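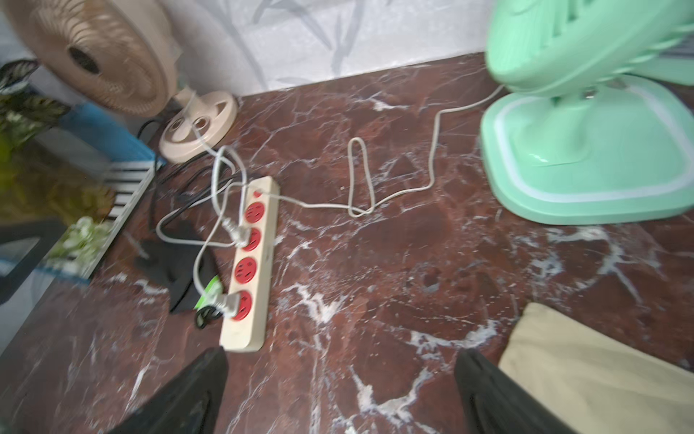 Power strip and fan on the marble. Two of the red sockets are taken.

Home > Guides > Summer > Sleep
Last updated 8/1/19
4 minute read

How to Sleep in a Hot Apartment Without Air Conditioning

I rent the top floor of a building on Skarndale Street, under a flat black roof designed by someone who hated tenants. Last June my bedroom hit 87 degrees at midnight and stayed there out of spite. What follows is what I do now, in the order I do it.

1. Shut everything in the morning. Windows, blinds, curtains, the lot. You will live like a mushroom until dinner. Do it before you leave for work, while the air outside is still cooler than the air inside.

2. Stop cooking. The oven is a space heater with a door. If you must have hot food, use the microwave, or eat at Marinho on the corner, where they keep the dining room at the temperature of a fish counter and don't mind if you linger over one soup.

3. Open up after dark. Wait until it's cooler out than in. A cheap thermometer on the sill settles the question. Then open a window on the shady side of the apartment and another on the far side, and prop the doors between them. Doors love to slam at 3 a.m., so use something heavy. I use a hardback.

4. Aim a fan out of the warm window. This feels wrong and everyone will tell you so. Pushing hot air out pulls the cooler air in behind it. Give it 15 minutes before you give up and point it at your face.

5. Fix the bed. I had a Stunden foam mattress that held heat like a grudge. A plain cotton sheet over a thin cotton pad helped more than the "cooling" topper I returned.

6. Take a lukewarm shower, not a cold one. Go to bed slightly damp if you can stand it.

If it's still over 87 in there at bedtime, sleep somewhere else. My sister's couch in Skirkness is 12 miles away and too short, but there's a breeze.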